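Fallovik learns to hold still

Bench two at the Thibodeau Street workshop has been occupied since March by Fallovik, our shared robot arm, and by the growing pile of parts that were supposed to be Fallovik. The shoulder wobbles. The elbow is waiting on a bearing that the supplier describes as "in motion," a condition we envy. So the April sessions moved over to the simulator, where bearings are free and nothing falls on your foot.

The gripper model was the last thing to go in. It took 9 evenings, most of them spent persuading four links and two fingers to agree on where their pins should be. One early version opened beautifully and closed through itself. Another left the table at some speed and was last heard of 1,831 meters below the floor. We have kept that file for morale.

As of this week the wrist view loads properly, with the fingers open over a bare gray table and every white pin cap on the end of a link where it belongs. The inner links make a tidy V. The real ones, cut on the Hukano router, make more of a shrug, and will be cut again once somebody finds the good end mill.
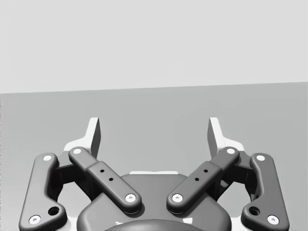
What's next on bench two

Saturday, April 12, 2025, is given over to the grip test in Uvov, our homemade control program, which now starts on the second try. The plan is to put a block on the simulated table and pick it up. Up to 12 people can fit around the screen if they like each other. Bring a laptop if you want to run the model yourself, and please stop borrowing the bench two calipers. The drawer has a label. The label is still there.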